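**Daltow dish rack, black wire, with tray**
Stock number 3401. Page last changed March 2019.

We've wanted a plain, good dish rack in the shop for ages, and the Daltow is finally it! It's a rectangular wire frame, all black, with a matching tray that sits inside, and it looks as nice full of dishes as it does waiting for them. I've had one at home next to my own sink since the first box arrived, and I'm still pleased with it every time I wash up (which, in a house with a very small dishwasher and a lot of baking, is often).

## The rack

The frame is thin wire with two rails running along it, one at the rim and one lower down. I like how open that makes it. You can get a cloth in from any side, and it doesn't turn into a big dark box on the counter the way some of the deeper racks do.

There's a separate wire plate holder that keeps plates up on their edges, and you can set it where you want it. Mine lives at the right-hand end, so the long left side stays free for mixing bowls and the colander. If you mostly wash plates, try it nearer the middle and see how you get on.

The tray is matte black with rounded corners and low ridges across the bottom. It lifts out on its own, so you can pour it off at the sink without unloading anything heavy first – just raise the rack a little and pull. There's no spout. I thought I'd miss one and I haven't, but if your counter slopes toward the sink and you'd like the water to run off by itself, look at the Tokoren further down this page instead.

## Plates to go with it

We show the rack with the Saarela plates, partly for the size and mostly for the colors, which I love against the black. They come in sage green, yellow, sky blue and white, sold singly, and you can mix them however you like. The rims are wide and shallow and the middles have a smooth, soft look. Four of them stand up together with no trouble at all. 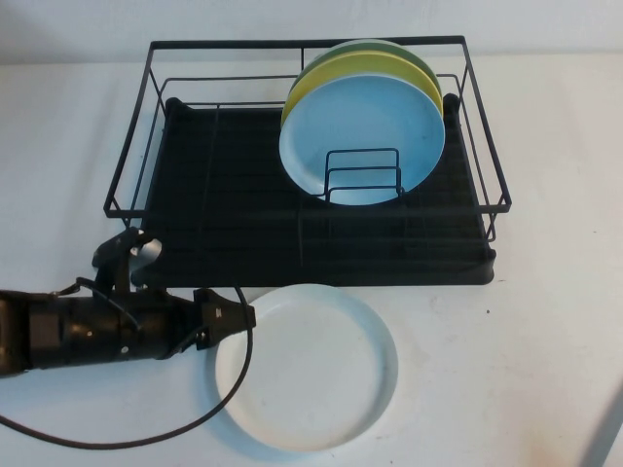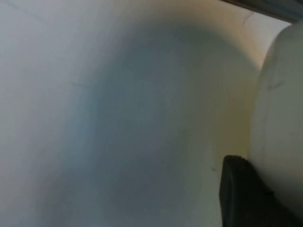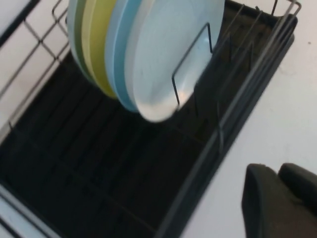

A word on spacing. Plates dry faster with a gap between them, so if you have the room, leave one slot open between each. When the sink is full and people are coming over, push them up close and give the backs a quick wipe with a towel before they go in the cupboard. I do it both ways, depending on the day.

Put the biggest plates in first, toward the back, and work forward. Cups are happiest upside down at the open end, and I tuck lids and small saucers wherever there's a bit of wire left to lean them on.

## Sizes and details

- **Rack and tray together:** 742 of these came in our first delivery, and the second is due in June
- **Finish:** black wire, black plastic tray
- **In the box:** rack, tray, plate holder
- **Putting it together:** none, apart from dropping the tray in
- **Returns:** 30 days, used or unused, as long as all the parts come back

Please measure your counter before ordering! Depth is the part that people forget. The rack needs to sit flat on all its corners, and it's happiest pushed back near the wall, where it leaves you a nice strip of counter in front for stacking the next round of washing.

## Looking after it

Wash the tray with hot water and dish soap once a week or so. If you live somewhere with hard water you'll see white marks along the ridges sooner than you would on a pale tray, and a splash of vinegar left for a few minutes takes them right off. Use a soft brush on the wire, never steel wool, and dry the corners by hand now and then.

The tray can go in the dishwasher on the top shelf. We'd keep the frame out of it. If you do scratch the finish down to bare metal, dab it with a little black enamel paint and let it cure fully before you use the rack again.

## Things customers have asked

**Will it hold a dinner plate and a cutting board?**
Yes. Stand the board at the far end of the slots so it doesn't lean on the plates. A really heavy board is better propped behind the rack.

**Is there a cutlery cup?**
Not in the box. The Monier cup hooks over the top rail and fits well, and we keep it in black and in cream. It's deep enough for wooden spoons, too.

**Can I buy just the tray?**
You can! Write to us with the stock number at the top of the page and we'll send one on its own. Spare plate holders are a bit harder to get hold of, but we usually have a few.

**Do the Saarela colors fade?**
Mine haven't, and the yellow one gets used every single morning for toast. I can't speak for ten years from now.

## If this one isn't right for you

The Tokoren is our other wire rack. It's narrower, has a sloping tray with a spout, and takes fewer plates, so it suits a small kitchen or an office sink very well. We've sold nearly 1000 of them and have had very few come back. The wire is a touch thicker and the look is heavier, which some people prefer.

For a big family, I'd suggest two Daltow racks side by side over one huge one. You can put the second away when you don't need it, and bring it out again for the holidays when every pan in the house is dirty at once.

Orders for the second delivery are open now, and plates ship straight from the shelf.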